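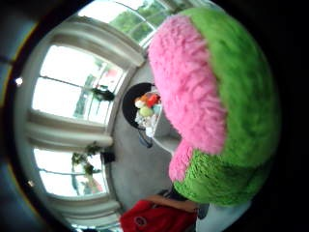

Washing big plushies, help
Posted in: Laundry & Storage

knobbyfan464
OK so sorting the plush toys by the big window, they've all had years of sun and dust. Which ones can go in the machine?? The shaggy pink and lime one is my worry. Long fur. No tag left on it.

trollico_mom
Cold, gentle, inside a pillowcase. Air dry. Never the dryer, long fur frizzes and stays that way.

Radomir Golob
Disagree on the machine. I did a shaggy one at home in May, clumped in 5 spots. Surface wash only - damp cloth, drop of soap, then a pet brush.

trollico_mom
Was yours in a pillowcase tho

Radomir Golob
Yes. Two of them.

knobbyfan464
ok brushing it is. What about this guy, he's the big one 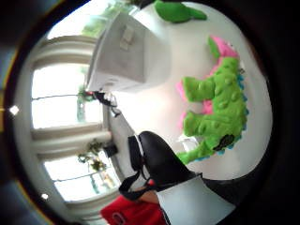
green dino, blue spikes, pink frill

ulberg_attic
Bumpy fabric holds dust between the knobs. Vacuum with the soft brush first, then wipe. I'd do the spikes seperately, blue can bleed.

trollico_mom
Blue doesnt bleed on modern toys. Test a corner and just wash him.

ulberg_attic
Mine did. 7 years old, ruined a pillowcase.

knobbyfan464
Next q, storage. Lidded tub or fabric bin? Got the fabric kind now
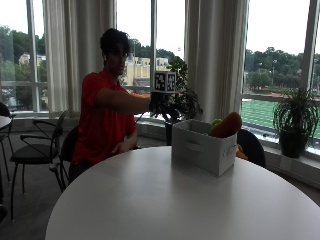

white bin w/ the handle slot, big orange one doesnt really fit

Radomir Golob
Fabric. They need air. But dry all the way first, give it 7 days.

ulberg_attic
Tub with a lid if you have moths. Otherwise fine. Orange one needs a bigger bin lol

knobbyfan464
No moths that I know of. Staying with fabric, will get a second one. Starting on the dino tonite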